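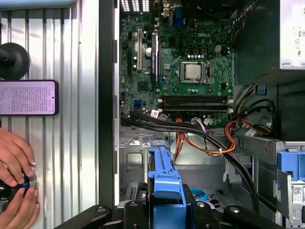

# Desktop teardown by teleoperation: working gallery

Notes from the Cullavgate bench, maintained by Jeferson Caldeira. The task family is disassembly of office desktop towers under remote control, with the operator driving the arm from a leader device and the wrist view as the main source of feedback. The target is 200 accepted demonstrations per subtask before any policy training starts. Pictures are added at the top as subtasks come online. The entries underneath are the running notes for the current one.

## Subtask 4: drive carrier

**View.** Wrist view over a Dell board, tower on its side, side panel off and laid flat to the left. The gripper is at the blue hard drive carrier, at the bottom center. At this range the fingers and brackets take up nearly the whole lower strip of the picture, so the operator has to judge contact on the carrier from a narrow region just ahead of the fingers.

**Cables.** The black bundle coming off the lower edge of the board runs down and to the right, toward the drive bays and the gripper. The orange, red and yellow power wires loop across the middle of the case with a white tie near the center. Both count as keep-out for this subtask. A demonstration that snags either one is marked rejected, even if the carrier comes out clean.

**Memory.** Both slots below the processor appear empty, latches at each end. Memory removal is subtask 3 and is recorded separately. Do not merge the two in one episode; the Dehghan segmenter splits on gripper state and will cut a combined episode in the wrong place.

**Side panel.** Ridged metal. Loose parts are put down on it between episodes, and hands may enter the view at left. Frames with hands are kept. Trumov tested masking them in September and saw no change in replay error, so the mask step was dropped from the pipeline.

## Recording settings

- Leader-to-follower scaling is 1:2 for the approach and 1:4 within 50 mm of the carrier. The switch is on the foot pedal.
- Control loop and wrist stream share one clock. Check the offset at the start of each session and write it in the log.
- Episode cap is 3000 steps. Anything longer is truncated and goes to the review folder.
- Force limit on the fingers is set in the Zinano config, under `grip.soft`. Leave it there. The carrier ribs are plastic and the default limit is meant for sheet metal.

## Labeling

Use `approach`, `contact`, `release_tab`, `pull`, `clear`. If the operator backs off and tries again, label the second attempt as a new `approach` and keep both. Recoveries are wanted in the set. Hand-guided episodes get the suffix `_kin` so they can be weighted separately from the teleoperated ones.

Open item: the pedal switch registers twice on some episodes. Raw logs for those are in `cullavgate/pedal`, unlabeled.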